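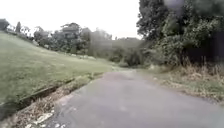 The path between the slope and the trees, looking towards the left-hand bend.

Sundport Paths and Corners: the Nurden path

Posted Feb 14, 2023

The Nurden path is the surfaced footpath that joins the Petora side of Sundport to the allotments and the old Balaskas yard. It has no proper name on the street signs. People who live at the top call it the Nurden path and people at the bottom call it the back way, and both get you pointed in the right direction if you ask.

This page belongs to the set on everyday walking routes in and near the town. The earlier ones covered the harbour steps, the lane behind the school field and the two footbridges. This one is a plain grey path with grass on one hand and trees on the other, and most people who use it are on their way to somewhere else. I have walked it for 14 years, mostly with shopping.

The surface

Worn grey asphalt, a little blue in a flat light, with paler patches scattered over it. There are no painted lines on this stretch. The council resurfaced the Petora end some years back and stopped well short of here, so you can feel the change underfoot when you come down from the top. The new part is smoother and darker. The old part has more grip, and I prefer it in wet weather.

The path is wide enough for two people with a pushchair to walk side by side. Cyclists do come through and most of them ring a bell. There is a sign at the Petora end asking them to go slowly, but nothing at the Balaskas end, and that is the end where they pick up speed.

The leaf strip

Brown leaves collect along the left edge, between the asphalt and the grass, in a strip that gets wider in places. The trees are on the other side of the path, so the leaves have to cross it to get there. The wind here comes mostly from the right as you walk down, and the foot of the slope is where it drops things. The strip is there from late autumn until somebody clears it, usually in March.

Some litter ends up in it as well. There are small pale bits among the leaves, too broken up for me to say what they were. The nearest bin is at the allotment gate and it is emptied often enough. I carry a bag on this walk and fill it perhaps one time in four.

The drainage channel

Just past the leaves a long channel runs along the foot of the grass, with a straight hard lip to it. The grass hangs over it in places and the inside is in shadow, so it is easy to miss if you are looking ahead. Small children and dogs find it straight away. If you step off the path to let somebody by, step off on the other side or look down first.

It was put in after the wet winter when water came off the slope and lay across the path for the best part of a month. Before that the usual thing was to go round by the road, which adds 30 minutes with a slow walker. Since then I have only once had to turn back, and that was for ice.

The slope

Short mown grass, rising away to the left. It is kept cut all the way down to the channel. At the top is an uneven line of trees with gaps of sky between some of them, and people from the houses on Nurden Rise come down over the grass. When there is snow, which is not every year, the whole slope is used for sledging and the channel is the thing everyone's parents stand next to.

There was a plan to plant bulbs along the lower part. A notice went up about it at the allotments and I have not heard anything more. Crocuses would do well there, as long as the first cut was left late enough.

The trees

The right-hand side is thick with trees, close together, for the whole length of this stretch. It is the remains of the planting that screened the Balaskas yard when the yard was still working. The yard closed and the trees carried on. From the path you cannot see through to the other side, even in winter.

It is a good place for birds. Early in the morning you will hear wrens and robins, and there is a woodpecker most springs - heard far more than seen. There are a few gaps where people have pushed through over the years, but the ground is rough inside and there is old fencing wire, so I would stay on the path.

The bend

The path runs straight for most of the way and then curves gently left, and the far part goes out of sight between the grass and the trees. After the bend it drops a little and comes out by the allotment gate. This is the part I like best in either direction. It is quiet, and the noise from the main road does not get down here.

It is also the part to be careful on after dark. The lamps stop before the bend and begin again at the gate, so take a torch between October and March. I wrote to ask about an extra lamp and had a polite reply.

Getting there

From Petora: take the number 30 bus to the Petora shops and walk down past the chemist. The path begins between the last two houses. There is a metal barrier which a wheelchair or a double pushchair can get round on the left.

From the Balaskas end: there is room for 3 cars by the yard gates, but please leave the gates themselves clear. The allotment holders use them at weekends.

Level of difficulty: easy. It is downhill from Petora and uphill coming back, with no steps and no stiles. There is one bench, at the allotment gate, and none before it.

Dogs: yes, on or off the lead. Keep hold of them near the channel if they are the sort that will go in after a smell.

Best time: a dull, dry day suits it well enough. The sky on this visit was almost white from one side to the other. In full summer the trees give good shade on the right in the afternoon, and the grass is pleasant to sit on higher up.

Next in this set

The lane from the allotments to the Nurden playing field, and after that the cut-through behind the library. If you have an old photograph of the Balaskas yard from before the trees grew up, I would be glad to see it and would add it to this page. The contact form is in the side menu.

Back to the list of walks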